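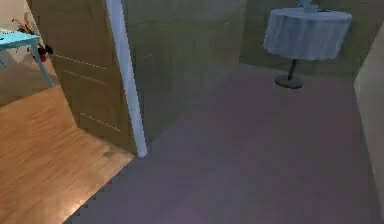
Door partly open, hardwood one side, carpet the other. Render.

Workshop notebook, May - draughts and door bottoms, continued

Started at half past eight with the smoke pencil and finally got a full run of the Penry house done in one go. Very pleased with this. The back hall is every bit as leaky as I hoped (the owners may feel differently) and I now have a proper before-set to hold the seals up against.

Outside it was breezy and steady, from the west as far as I could tell, so the whole morning counts as one condition. Kitchen window shut, bathroom fan off, loft hatch taped. I taped the hatch first this time. Last visit I did it halfway through and spoiled everything that came earlier, see the crossed-out page.

Method, for anyone repeating it: hold the smoke pencil a hand's width from the gap, wait for it to settle, then move along the bottom of the door from hinge side to latch side. Mark the floor with low-tack tape wherever the smoke bends. Don't walk about while it's going. My own trouser legs were causing a beautiful draught at the larder door until I noticed and knelt down.

Front door: hardly anything at the bottom, a good strong pull at the letterbox. The brush has gone flat on one side. New brush, easy.

Larder door: this is the star. The smoke went flat and shot straight under. Gap measured with the feeler set, 3 mm at the hinge and a good bit more at the latch, so the floor runs away from the door or the door has dropped. Put the level on it and it is the floor. That matters for the choice of seal, as a straight rigid strip will either drag at one end or do nothing at the other.

Back hall door: leaks at the bottom and also up the latch side to knee height. The stop has been moved at some point, old nail holes showing through the paint. I think it could come back to where it was without any fuss. Try that before buying anything.

Upstairs: didn't expect much and didn't get much. Box room a bit lively.

Now the seals. I have four kinds on the bench and have been looking forward to this for weeks.

1. Plain brush strip in an aluminium carrier. Cheap, quick, forgiving. Over a slightly uneven floor it does better than I'd have guessed, and the bristles can be trimmed with good scissors. Hopeless against smoke at close range but it does slow it down, and on the day you feel the difference at your ankles.

2. Rubber blade. Seals wonderfully on a flat sill. On the test board with a strip of carpet tacked down it folded under itself and stuck, then let go with a noise like a duck. Not for carpet.

3. The Grallaseo drop seal. What a nice thing! A plunger on the hinge side gets pushed in as the door shuts and the bar comes down to meet the floor, and when you open the door it lifts clear again. The end nearest the hinge lands first and then the rest follows, so it copes with a floor that's out of level, within reason. I opened and shut the test door far more often than the test called for. It needs a slot routed in the bottom edge, so the door has to come off, and that's half a morning on its own if the hinge screws are painted in.

4. Home-made: wool felt folded over a batten and pinned. Took me no time, costs nearly nothing, looks rather handsome. Wears out, obviously, and I have no idea how fast. I've put one on the workshop door where it will get kicked all day and we'll see.

Rig notes. The test door is the old 606 mm one from the Skarness job, hung in the plywood box with the small fan at the back. Fan on its low setting for everything. I let it run for 30 minutes before the first reading, which seems to be plenty. After that the manometer sat still, apart from when the roller shutter went up next door. Repeat anything taken while the shutter was moving.

Each seal gets three runs with the door opened and shut between them. The brush gave nearly the same answer each time. The felt wandered, getting better with each run, I suppose as it bedded in. The drop seal was all over the place until I found the plunger wasn't meeting the jamb squarely. Packed it out with a sliver of card and it came right at once. Must put a proper striker plate there, the card has already got a dent.

Readings are in the back of the book and not copied here, as I've got the last column in the wrong units and want to do it slowly with a cup of tea.

A thing to look into: undercuts. At Grarnstead we were asked to seal every inside door and I'm glad we didn't. The bathroom fan there draws its air from the landing, under the door, and if you stop that up the fan just hums away and the mirror stays fogged. So before sealing any inside door, ask where the air is meant to go. Larder at Penry is fine, it has its own vent. The box room I'm less sure of. Check whether there's a trickle vent behind the blind.

Also: carpet. A door hung to clear a thick carpet has a huge gap once the carpet comes up, and plenty of people have pulled theirs up for boards and then wondered why the hall is cold. A threshold bar closes some of it. I'd like to test a bar plus brush against the drop seal alone, same door, same fan. My money's on the bar and brush for value.

Glue note: the self-adhesive foam on the latch side of the rig peeled overnight at the top corner. Wiped the paint down with meths, left it, pressed on a fresh length and put a weight to it for 60 minutes. Holding so far. I suspect there was wax on that paint.

To do
- redo last column
- striker plate for the drop seal
- move the stop on the back hall door at Penry, then smoke again
- letterbox brush, measure twice, the last one was short
- more smoke pencils, down to the last one and it's bent
- find the good scissors

Felt on the workshop door still looks smart at five o'clock. Somebody has already stood on it in muddy boots.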